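Section 4: Recording a uniform or dress code concern

Use this section when a pupil, parent or member of staff reports that a dress rule has been applied unfairly. You need a Brikia account with Reviewer access. Pupils using the Stinell school portal see a shorter version of the form.

4.1 Opening a record

1. Sign in and choose Concerns, then New.
2. Select Dress and appearance from the list. Do not use Behaviour, as entries made there are copied to the pupil's conduct file.
3. Enter the school code. Hutmont schools use 1402 for the upper site and 215 for the lower site.
4. Write down what was said to the pupil, in the pupil's own words where possible.
5. Record which written rule was quoted. If none was quoted, tick No rule given.

Note: The pupil's name is hidden from class teachers by default. Leave this setting on unless the pupil has agreed in writing to change it.

Caution: Never photograph a pupil to show what they were wearing. If a garment has to be shown, it must be photographed flat and on its own. Delete any picture of a pupil that reaches you by email and tell the safeguarding lead.

4.2 Adding details of the garment

1. Open the Items tab.
2. Choose the type of garment and its main colour.
3. Under Markings, state whether it is plain, printed or carries a slogan. Copy out a slogan in full.
4. Attach a picture if you have one. The limit is 2 files per record. 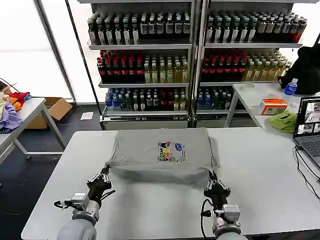 4.3 Comparing how a rule is applied

1. From the record, choose Compare.
2. Set the period to 60 days, or to the start of the October term if the rule is new.
3. Select Girls, Boys and All in turn. Save each result before moving to the next.
4. Send the saved results to the Gittins review inbox with the record number in the subject line.

Note: Groups with very few pupils are left blank in the results. A blank does not mean that no concerns were raised.

Closing a record is covered in Section 5.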